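Counting what the operators throw away

2018-08-17

Corina Hämmerli runs demonstration collection at Sernholm, where a group of nine works on teaching robot arms to pick small items out of bins and put them back. The project is called Galtum. Its training set stands at 3545 accepted episodes, all of them steered by a person.

"An episode is one task from start to stop," Hämmerli says. "One fruit from the table to the bin, or one fruit out. The operator drives, we log joint positions, gripper opening and video, and the operator marks the result at the end."

Toy fruit has been the main object set since November. Hämmerli chose it for the spread in shape and surface. Metal parts were tried first and dropped when the wrist torque readings proved too noisy at low loads.

A session is 8 blocks with a break after each. Operators work from a printed start sheet that tells them which items go in the bin and which stay outside. Positions on the table are left to the operator, within limits.
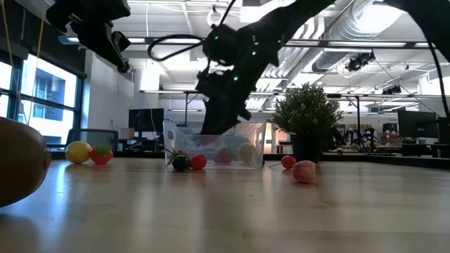
Gripper lowered into the clear bin during collection, with toy fruit inside and on the table around it.

"We want items touching each other in a fair share of the starts," she says. "A model that has only seen isolated fruit will close on two at once. We had that in the first release. The success rate on separated items was fine and on pairs it was poor."

The bin is a choice she has had to defend. Osian Nicholas, who maintains the vision code, asked for an opaque one. Clear walls distort the outline of whatever is behind them, and his segmentation step lost items near the corners. Hämmerli kept the clear bin and had 300 episodes relabeled by hand.

"Osian was right about the labels," she says. "But customers use clear bins. I would sooner pay for it in labeling."

Of the last batch, 348 episodes were rejected. Most were pauses: the operator stopped above the bin to think, and the arm hung still for several seconds. "The policy learns the pause," Hämmerli says. "It stops in the same place and has no reason to start again." Failed grasps are kept if the operator recovers within the episode.

The next object set is under review. Dragica Perić has proposed soft packaging, which would need new finger pads.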